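Collecting Grasp Examples for Mixed Household Objects
Student Project Report, Musstead Technical College
December 2023

1. Purpose

The project set out to gather a body of labeled grasp attempts for a learning system that selects grasp points in a cluttered bin. The work continued the Urkik bench project, which had used wooden blocks only. The present report covers the collection stage. Training of the model is the subject of a separate report.

2. Workspace and Objects

All attempts were made with a KUKA arm fitted with a two-finger gripper, working over a gray metal bin held in place by clamps. The object pool consisted of 52 household items and tools, chosen to differ in size, stiffness and surface finish. Objects were placed by hand in a new arrangement before each session, and no attempt was made to keep them apart.

Clear items were included on purpose. The Urkik data contained none, and the model trained on it gave poor depth estimates when tested on glass and clear plastic in August.
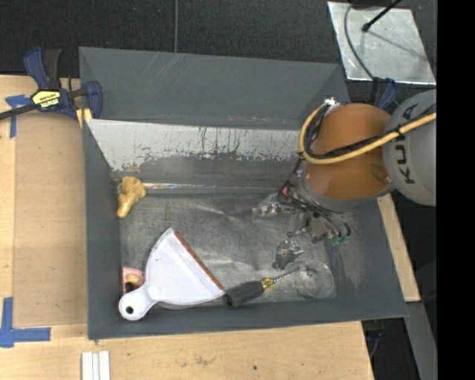

3. Collection Procedure

Each session used one arrangement and ended when the bin was empty or when 6 attempts in a row had failed. For every attempt the system stored an overhead view, the planned grasp point, the finger opening and the result. A student operator confirmed each result on screen - the automatic check on finger width proved unreliable with thin objects such as screwdriver shafts.

4. Results of Collection

A total of 1,494 attempts were recorded over 117 sessions. Attempts with an unclear result were kept in the set under a separate label, as requested by the Ung reading group, which will use them for a study of operator agreement.

Flat objects lying against a wall of the bin are still underrepresented. The planner seldom chose them while other objects were within reach, and many sessions ended with such an object left in a corner.

5. Data Storage

The full set is held on the Clakside server in the department. Requests for access should be made in writing to the project supervisor.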